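Nirkura Painel: relatórios de resultados e de audiência para redes sociais cotadas

Referência: NK-894
Categoria: Dados e análise / Redes sociais e publicidade digital
Versão atual: 2.27
Última atualização da página: 27 de fevereiro de 2023

Descrição do produto

O Nirkura Painel reúne num único sítio os números que as empresas de redes sociais publicam em cada trimestre: receitas de publicidade, utilizadores diários e mensais, receita média por utilizador, despesa de investimento e número de trabalhadores. Os dados são retirados dos comunicados e das contas entregues aos reguladores, e ficam ligados ao documento de origem, com indicação da página.

Destina-se a redações de economia, agências de meios, gabinetes de estudos e investidores que acompanham o setor. Não inclui recomendações de compra ou venda.

O que está incluído

Séries trimestrais de 173 indicadores, com as revisões feitas pelas próprias empresas assinaladas à parte.
Quadro de equivalências entre definições de utilizador ativo. Quando uma empresa muda de definição, a série antiga é fechada e abre-se uma nova.
Calendário de apresentação de resultados, exportável em formato iCal.
Alertas por correio eletrónico, configuráveis por empresa ou por indicador.
Conversão para euros à taxa média do trimestre ou à taxa do último dia.

Planos

Plano Base: 27 euros por mês, um utilizador, exportação em CSV.
Plano Redação: 173 euros por mês, até dez utilizadores, exportação em CSV e XLSX, gráficos prontos a publicar.
Plano Institucional: 894 euros por mês, utilizadores sem limite, acesso por API e histórico completo.

Aos preços acresce IVA à taxa em vigor. Os contratos anuais são faturados de uma só vez, no início do período. O cancelamento pode ser pedido até ao último dia útil do mês.

Requisitos

O Painel funciona no navegador e não precisa de instalação. São suportadas as duas últimas versões do Firefox, Chrome, Edge e Safari. O módulo para folhas de cálculo, vendido em separado com o nome Flerkirine, exige Excel 2016 ou posterior. Não há versão para LibreOffice.

A API responde em JSON. O limite é de 894 pedidos por hora no plano Institucional e a chave é renovada de dois em dois meses.

Novidades da versão 2.27

Foi acrescentada a separação entre publicidade em vídeo curto e restante publicidade, nos casos em que a empresa a divulga. Nas que não divulgam, o campo aparece vazio e não é estimado.

Os gráficos passam a aceitar dois eixos verticais. O erro que trocava a ordem dos trimestres nos exercícios que não coincidem com o ano civil foi corrigido.

A metodologia desta versão foi revista por Sigrún Þórarinsdóttir e pode ser descarregada em PDF na área de cliente. As notas sobre câmbio são de Jozefína Koubek.

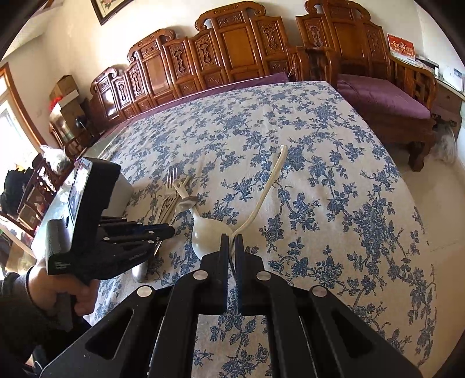 Prazos de atualização

Os valores principais entram no Painel no próprio dia da apresentação de resultados. As rubricas de detalhe, como a receita por região, podem demorar dois dias úteis. Nas semanas com muitas apresentações damos prioridade às empresas com mais alertas ativos.

Assistência

A assistência é prestada em português e em inglês, por correio eletrónico, entre as 9h00 e as 18h00. O plano Institucional tem ainda atendimento telefónico. Pedidos de correção de dados devem indicar a empresa, o trimestre e o indicador, e de preferência o documento em que o valor correto aparece.

Perguntas frequentes

Posso publicar os gráficos?
Sim, nos planos Redação e Institucional, com a menção "Fonte: Nirkura".

Existe período experimental?
Sim, 27 dias no plano Base, sem cartão. A exportação fica desativada durante esse período.

Os dados anteriores são alterados?
Só quando a empresa publica uma revisão. O valor original continua consultável.

Produtos relacionados

Flerkirine, módulo para folhas de cálculo
Steklow, arquivo de comunicados com pesquisa por texto
Sivakumar, boletim mensal sobre publicidade digital (edição de fevereiro disponível)

Pedir proposta | Descarregar ficha técnica | Condições de utilização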